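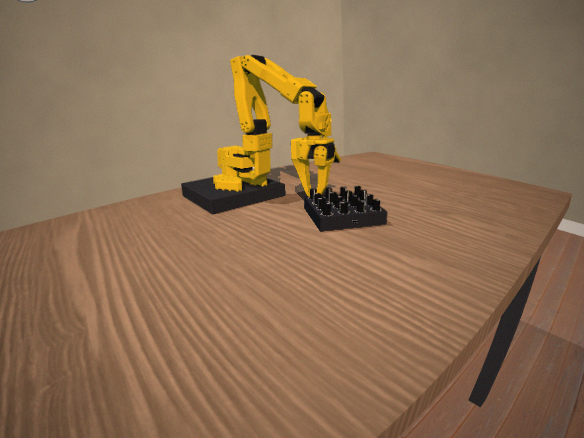

Small black box with knobs, on the table

Hum from a small mixer when the laptop is charging

Posted by Kamlesh Rastogi

I record voice and acoustic guitar in a spare room. My mixer is a Distach, bought used, and it goes into the laptop by USB. The speakers run off the main outs. When the laptop is on battery everything is quiet. As soon as I plug in the charger I get a low hum with a kind of whine on top of it, and the whine changes when I scroll a page.

I have tried a different USB cable and a different outlet on the other wall. Turning the channel faders all the way down makes no difference. The hum is also in the recordings, but lower. I have a session on Tuesday and would like to have it sorted out by then. Is the mixer faulty?

Dymphna Cullinane

The mixer is probably fine. What you describe is a ground loop. The laptop charger and the mixer are each grounded through their own plug, and the USB cable joins them into a circle. The whine is noise from the computer riding on that ground.

Try these in order:

Plug the laptop, mixer and speakers into one power strip. It may only lower the hum, but it takes a minute.

If your speakers have balanced inputs, use balanced cables from the main outs. I had plain unbalanced ones for 12 years and changing them got rid of most of my noise.

If it still whines, put a USB isolator between the laptop and the mixer. Check that it supports the speed your mixer needs. The cheap ones are often too slow for audio.

Do not lift the ground pin on any plug. People will tell you to do it and it is a shock risk.

For Tuesday, charge the laptop fully and record on battery.

trevaskis_16

had the same thing, bought a new mixer for 200 and it hummed too. it was the charger

Kamlesh Rastogi

One strip took away the hum. The whine is still there, fainter. I will record on battery this week and order an isolator after that.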